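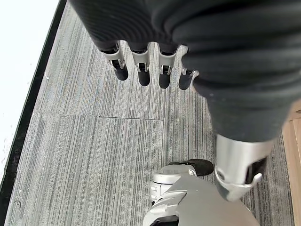
On the floor at Burkgate.

Print | E-mail

Hevo Floor Care Kit: product review

The Hevo kit was issued to the Burkgate building in October and has been in regular use on the ground floor throughout the winter. It is supplied as a flat mop with a telescopic handle, a bucket with a wringing insert, 5 washable pads and a bottle of concentrated cleaner. The review was prepared by Kiri Ormsby, with comments from Unai Vallejo of the evening cleaning team.

The handle is light and locks firmly at every height. Taller members of staff reported less stooping than with the Batista mop previously in use. The head turns flat against skirting boards and passes beneath most of the fixed benches. It does not reach properly into corners, and these must still be finished with a cloth.

Pads attach by means of two clips. The clips were stiff when new and have eased with use. After repeated washing, four of the pads have kept their shape; the remaining one has begun to fray along a seam and has been set aside for dry dusting. Replacement pads are sold in packs of two, and the supplier delivered them promptly.

The cleaner is to be diluted as directed on the label. At the stated strength it removed ordinary foot marks and dried tea without leaving a film. Heel marks required a second pass. Staff who used a stronger mixture found that the surface became dull and had to be rinsed, and the label directions should therefore be followed closely. The scent is faint and had cleared by the time the rooms were opened.

The bucket is the weakest part of the kit. It has no pouring lip, and the wringing insert lifts out if the handle is pulled at an angle. Mr Vallejo has asked for the older Grorik bucket to be retained, and it accepts the Hevo mop head without difficulty.

The kit cost 83 pounds, including delivery. It is recommended for daily cleaning of hard floors, with the reservation noted above concerning the bucket. It is not suitable for carpeted rooms, and the upper corridor will continue under the present arrangements.

March 22, 2019

Print this page | E-mail this page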